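Sundosdale Community Workshop
Hand Tool and Bench Area Inspection – Checklist with Comments
Period: March
Form 483, to be kept with the site register

1. Entry and walkways
Clear width maintained: Yes
Floor markings legible: In part
Comment: Yellow line beside the Drallia bench press is worn. Repaint before the next intake.

2. Electrical
Leads tagged and in date: Yes
Power boards mounted off the floor: No
Comment: Board under bench 22 to be fixed to the wall bracket. Item carried over from the previous inspection.

3. Fire equipment
Extinguisher accessible and gauge in range: Yes
Blanket in place: Yes
Comment: Nil.

4. Storage and racking
Load signs displayed: Yes
Heavy items stored between knee and shoulder height: In part
Comment: Vitale paint tins to be moved from the top shelf. Users are reminded that the step stool is not a substitute for the platform ladder.

5. First aid
Kit sealed and contents complete: No
Comment: Eyewash and wide adhesive dressings to be reordered from Pusar. Kit to be resealed and initialled on restocking.

6. Hand tools and pivoted equipment
Handles sound, no splits or looseness: Yes
Pivot pins and fasteners checked for wear: Yes
Comment: Pinch points apply to any tool with linked arms – keep fingers clear of the linkage when closing.

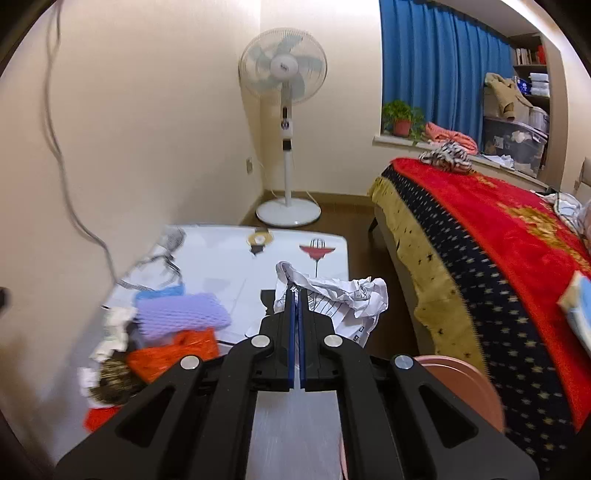

Pivot pins and blue-lined fingers.

7. Lighting and ventilation
Bench lighting adequate: Yes
Extraction filter cleaned: No
Comment: Filter to be cleaned before sanding resumes.

Overall result: Conditional pass. Items 2, 5 and 7 to be closed out by the end of April.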